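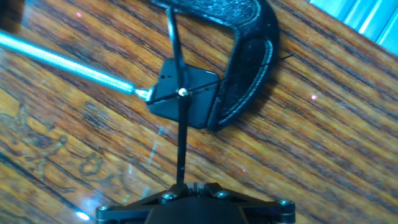
Before visitors arrive

These are the steps we use at Plivaron when we run the clamp demonstration on an open day. They assume the two arms are already bolted down and calibrated. If they are not, start with the cell setup page and come back.

1. Wipe the slatted table and lay the long wooden board across it. Check that it does not rock.

2. Clear the middle of the board. Cables stay near the arm bases and must not cross the path of either wrist.

3. Walk to every emergency stop, press it, and release it. Do this even if someone tells you they already did.

4. Load the demo program at 27 percent speed. Etelka Csonka ran it faster at the March event and people in the back row missed the approach.

Placing the clamp

5. Put the C-clamp flat on the board, inside the area both arms can reach. Leave the handle where the gripper can come at it from above.

6. Jog the arm over the clamp by hand and stop short of contact. Look from the side as well as from the operator's seat. A glossy board throws glare, and the overhead view can fool you about height.

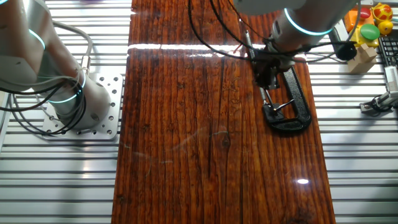 The C-clamp on the board, with the gripper above it.

7. Save the position under a new name. Do not overwrite the one from the last event. Valentin Boyer keeps the old ones for comparison.

8. Run the approach three times with no one at the barrier. If the fingers touch the wood, raise the position and run all three again.

Running the demonstration

9. Groups are limited to 9 people. Ask them to stand behind the barrier, then name the two arms and point out the ring lights on the joints.

10. Start the program and keep one hand near the stop. Talk during the slow parts. Most people ask what the arm does if the clamp is in the wrong spot, so move it a little between runs and let them watch.

11. Pause after each run and take questions. Send anything about prices to Marcelle Besnard at the front desk.

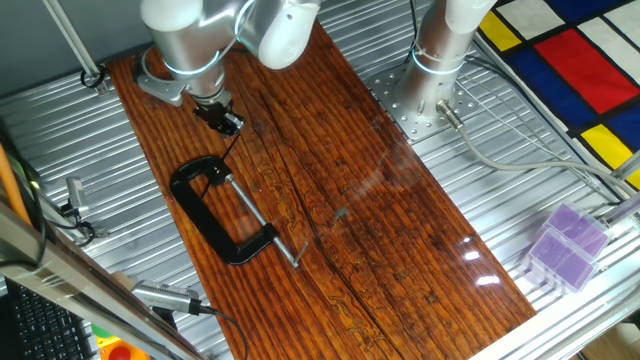 Closing down

12. Park both arms, then cut power to the grippers. Take the clamp off by hand and put it back in the drawer.

13. Write the number of runs in the log. At 800 runs the gripper fingers are due for inspection, and at 2000 they are replaced.

14. Leave the board on the table if there is another group the next day. Otherwise wrap it and return it to the rack.

Page last changed 7/11/18 by Corinne Bellamy. Step 8 used to ask for one run.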